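How to hand the fold-and-put-away jobs to the grippers without losing your crew

Posted 2018-08-31 by Lech Kwiatkowski

So you run a home-help or housekeeping outfit and somebody upstairs has decided that part of the work is getting automated. Hi! That was me last winter. I look after the bedroom and laundry side at Ondska, we go into people's houses and do beds, linens, tidying, all of it, and we've spent a good long while now moving the folding and put-away jobs over to a mix of hand-held grippers (for teaching) and arms (for doing). I get a lot of emails asking how we set it up, so I'm finally writing it down in one place. Grab a coffee, it's a bit long.

Step 1. Write down what your people do, in their words

Before you touch any hardware, get the crew in a room and ask them to talk you through a bedroom. Don't use the job description. Ours said "make bed, tidy surfaces," and the list we ended up with on the whiteboard had 217 separate little moves on it. Then we found out one was on there twice (smooth the pillow / flatten the pillow) so call it 216. I wish I'd photographed that whiteboard because it got wiped by Monday.

Mark each move as "happy to give away," "keep" or "fight me." The fight-me pile was much bigger than I expected and it was nearly all about how a client likes their room. Keep that pile. You'll need it in Step 5.

Step 2. Pick one kind of item and stay on it

We started with small folded cloth things. Hand towels, pillowcases, T-shirts, that sort of size. You want something that can be squeezed a bit wrong and not break, and something your people pick up a hundred times a week anyway. Leave fitted sheets alone. I mean it, leave them alone for months.

Step 3. Teach with the hand-held

The person who knows the job holds the gripper and does the job with it, in a real room, and those recordings are what the arm learns from. We got our hand-helds through Platard, and the software that sorts the recordings comes from Stondent. Other setups will work the same way more or less.

A few things we do every time now:

Wipe the camera and the fingers before the first pickup.

Come down on the cloth from above and slow down for the last few inches. Everybody rushes this bit.

Squeeze, wait a beat, then lift. If you lift while you're still squeezing, the recording is mush and you'll be doing it over.

Hold it over the spot where it's going for a second before you let go.

Leave the room the way you found it. Don't clear the bed first! Patterned quilts, pillows at funny angles, a blanket somebody dropped, leave it all. We spent our first two weeks recording on plain white sheets in our training room and the arm was hopeless the minute it met a real bedroom.

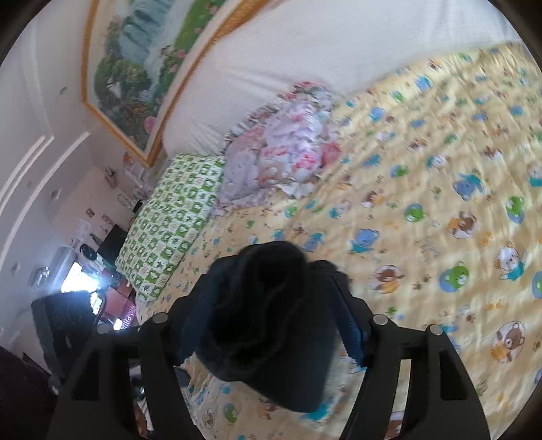 Navy cloth in the fingers over a yellow cartoon-print quilt. Busy background, which is what you want.

Swap hands and swap people, too. We had one very tidy folder do nearly all of the early recordings and the arm picked up every one of her habits, including a little pause before pillows that I still can't explain. Now nobody does more than a couple of rooms in a row. Wrists get sore anyway. The gripper isn't heavy but it isn't your hand either, and by the end of a morning you feel it in your forearm.

Step 4. Count the teaching as work

Please read this one twice. When we began, recording was something people did "when there was time," on top of their normal rooms. By July they were fed up with me and they were right. An hour of recording is an hour of skilled work. It goes on the schedule, it gets paid at the full rate, and rooms come off the list to make space for it. We have 2,858 usable recordings at this point and every single one has a name next to it, so the person who made it can ask for it to be pulled if they didn't like how it went.

Also, ask the client first. In writing. You're bringing a camera into a bedroom, and family pictures and letters and goodness knows what else can end up in view. We offer to skip the room, no questions, and it doesn't change their price.

Step 5. Put the arm in slowly, and next to somebody

We run the arm on a wheeled base made by Cheng. For the first stretch it only ever worked with one of our crew in the room, and the crew member decided what it got to handle. This is where you pull out the fight-me pile. Anything in there stays with a person. How the pillows get stacked, which blanket goes on top, where the stuffed rabbit sits. The arm moves folded things from the basket to the bed or from the bed to a shelf, and that's its day.

Keep a stop button on the person as well as on the machine. Ours clips to a belt loop.

Plan on up to 2 months before it saves you any time. It cost us time before that, and I had promised my boss otherwise, so learn from me and don't promise.

What it changed for us

I'll give you the good and the bad. The good: less bending over low beds, and a couple of folks whose backs were bothering them have told me they're glad of it. People who record a lot have become our trainers, with a bump in pay that took me far too many meetings to get.

The bad: it's quieter. Our crew used to work rooms in pairs, chatting over the folding, and now it's often one person and the arm. I didn't see that coming and I should have. We've put the pairs back for two mornings a week, arm or no arm, and the mood picked up right away. We also had one person leave because she simply didn't want to work next to it, and I couldn't talk her around. I miss her!

If you're about to start, do Step 1 this week even if the equipment is months off. Use a big whiteboard, and take a photo of it before anyone finds the eraser.

Next time I'll get into how we label the recordings, plus the sock bin, which needs a post of its own.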